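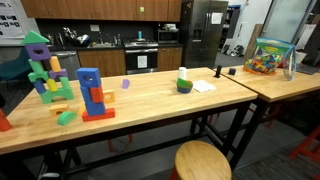
Section 4: Setting Up Your Play Corner

By now you have the Wistis shelf standing against the wall and the rug unrolled, so the heavy part is behind you and you can put the kettle on if you like. This section covers the table, the storage bins and the first build. Give yourself a quiet hour for it, or a bit longer if small people are helping (they will want to help, and you should let them wherever it's safe).

Before you start

You'll need the Prinditz table kit, a soft cloth, a tape measure and the bag of felt pads you set aside in Section 2. The hex key is taped to the underside of the tabletop. Please check there before you write to us for another one! We mail out a good many every September, and we're happy to do it, but it's a long wait for something that was in the room with you all along.

Setting up the table

1. Lay the tabletop face down on the rug and peel the key off its tape.

2. Fit the legs one at a time, starting every bolt by hand. Leave them all a little loose until the last leg is on, then go around again and snug them up.

3. Stick a felt pad under each foot.

4. With another grown-up on the far side, turn the table upright. Lift it, don't roll it over on its legs.

5. Push down on each corner. If it rocks, loosen the bolts on that leg, press the foot flat to the floor and tighten again.

Note: The tabletop is 616 mm deep, so it will go through any ordinary door if you carry it on its side. If you bought a second table, set the 2 end to end and leave no gap between them, as little fingers will go looking for it.

CAUTION: Keep the table well away from windows, cords and radiators. Children climb, even the ones who have never climbed before.

Unpacking the foam blocks

6. Open the bags near a window or a back door. New foam has a smell to it, and a night in fresh air usually takes care of that.

7. Wipe every block with a cloth dampened in plain water. A drop of dish soap is fine for sticky ones. Stay away from bleach and alcohol wipes, which leave the surface dull and a bit crumbly over time.

8. Dry them standing on end with some space in between, and turn them once.

9. Throw the bags away right then and there, please, before you get busy with something else.

CAUTION: Look the blocks over once a month and take out any with bite marks or torn edges. Foam comes off in small pieces and small pieces get swallowed.

Your first build

10. Put out fewer blocks than you think you need. The full Zundano set is lovely, but tipped out all at once it mostly gets pushed onto the floor. A couple of armfuls is plenty for one sitting, and you can always bring out more.

11. Start with the wide pieces. An arch makes a good foot for a tower, and children love putting a car or a hand through it. Cylinders are steadier standing up than lying down -- though finding that out is half the fun, so don't be too quick to correct anybody.

12. Save the triangles for last. A roof tells everyone the tower is done, and it saves some arguments about whose turn it is.

Putting things away

13. Fill the Baranauskienė bins no higher than the line inside the rim, and put the biggest blocks in first.

14. Slide the bins onto the bottom shelf only. The upper shelves are for books and light things.

If the bins won't slide in, the shelf has probably been fitted one peg too low. The opening should measure 544 mm across and your bin should clear the top by a thumb's width. Go back to Section 3, step 8, and move the pegs up.

Last updated 26 June 2025

Comments

Heino Ķēniņš: Key was under the tabletop, just as you wrote. I had already looked in both boxes and the recycling.

mapleporch: Can the blocks go in the washing machine? Mine had an accident with some yogurt.

Reply from the guide team: Please don't, they soak up water and take days to dry out. Warm water, a little dish soap and a soft toothbrush for the corners.

tessa_k: We skipped the felt pads and regret it. Put them on!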